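Kostetgate Allotment and Garden Society
Minutes of the general meeting held on 7/27/21

Present: 35 members. Apologies were received from four others and are noted in the attendance book.

1. Minutes of the last meeting

The minutes of the May meeting were read and agreed with one correction. Under item 6, "the lower gate" should read "the lane gate". The lower gate has not been touched.

2. Matters arising

Lane gate. The new hinge post is in and the gate closes. The latch is stiff in the mornings and members are asked to lift it before pulling. Several people have been leaving the gate on the hook during the day. It was agreed that it must be shut after every entry, including when someone is only going back to the car.

Bonfires. The rule stays as it was: none before dusk and none at all from now until the end of September. One member asked whether an incinerator bin counts as a bonfire. The meeting agreed that it does.

Manure delivery. The farm brought one load and it was all gone in four days. Two members at the far end got none. At the next delivery each plot may take six barrows in the first week, and what remains after that is open to anyone.

3. Money

The balance in the current account stands at £3,814. Rents are all in apart from two plots, both of which have been written to. The largest payment since May was for the hinge post and fitting, at £112, which was within the sum agreed. The water bill has not arrived. Last year's was disputed and part of it was credited back, so the next one may look lower than it should.

A member asked why the society still pays for the notice in the parish paper. It was explained that the notice is paid for until the end of the year and will not be renewed unless the meeting wants it. No one spoke in favour of renewing.

4. Water

The Sondden side of the site has had low pressure since the dry spell began. The tap by plot 40 gives a trickle after six in the evening. The water company has been rung twice and says the supply to the boundary is normal, so the fault is likely to be in our own pipe.

There was a long discussion. Some members wanted the whole run dug up and replaced. Others thought the stop valve near the compost bays had never been fully opened after the winter. It was agreed to try the valve first. If that makes no difference, quotes will be asked for and brought to the next meeting.

Until then, hoses are not to be used on the Sondden side between five and eight in the evening. Watering cans may be filled at any time. The dipping tanks should be left topped up by whoever empties them.

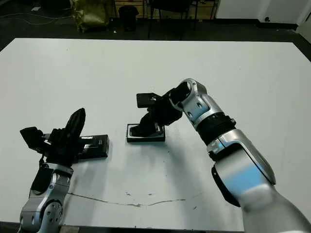

Page last changed: two weeks after the meeting, to correct item 7

5. Tanks and water butts

Following from item 4, a price has been obtained from Brelora for a set of covered storage tanks with stands and connecting pipe. The full price is £3,258 including delivery to the lane gate. Members felt this was too much to spend at once, as it would take nearly all of the balance and leave nothing for the pipe if it has to be dug up.

It was proposed that the society ask Brelora for a price on two tanks only, to go beside the shed roof on the north path, where the gutter already runs the right way. This was seconded and carried, with three against. Those against asked for it to be recorded that they would prefer second-hand tanks.

6. Plots and waiting list

Two half plots have become free. Both have been offered to the people at the top of the list and one has been accepted. The other person has until the end of next week to reply.

Three plots were found to be overgrown at the last walk round. One has been cleared since. The holder of the second has been ill and the meeting agreed to give more time, and to strim the path edge in the meantime so that seed does not spread. The third holder has not answered two letters. A final letter will go out giving 28 days.

A question was raised about sheds. The limit is six feet by eight and a base of slabs is allowed. Poured concrete is not. A member who has already poured a small pad for a water butt was told that it can stay.

7. Summer show

The show will be held in the Vida hall as before. The hall is ours from eight in the morning and must be swept and locked by six. Entries are to be on the tables by half past ten, and judging starts at eleven with the doors closed.

Changes to the classes were agreed as follows. Runner beans will be judged in sixes, down from nine. The class for a single onion under 250 grams is dropped, having had one entry last time. There is a new class for three jars of different preserves, labelled with contents and month of making. Children's classes are free to enter.

Entry for all other classes is 30p. The copy of these minutes first put on the website gave this as 50p, which was a mistake.

Members were reminded that exhibits may not be taken away before four o'clock. Last time a number of plates were removed while visitors were still looking round.

8. Any other business

Blight has been seen on outdoor tomatoes on the top row. Affected leaves and fruit should be bagged and taken home for the council bin. They must not go in the compost bays.

Someone has been leaving carpet offcuts behind the shed. Carpet is not allowed on the site in any form and whoever left it is asked to take it away.

A set of keys on a green cord was handed in and is hanging inside the shed door.

It was asked whether the seed order could go out earlier this year. Catalogues are expected in September and the list will be put up in the shed as soon as they come.

9. Next meeting

To be held in the Vida hall at half past seven in the evening. The date will be put on the notice board once the hall booking is settled.

The meeting closed at ten past nine.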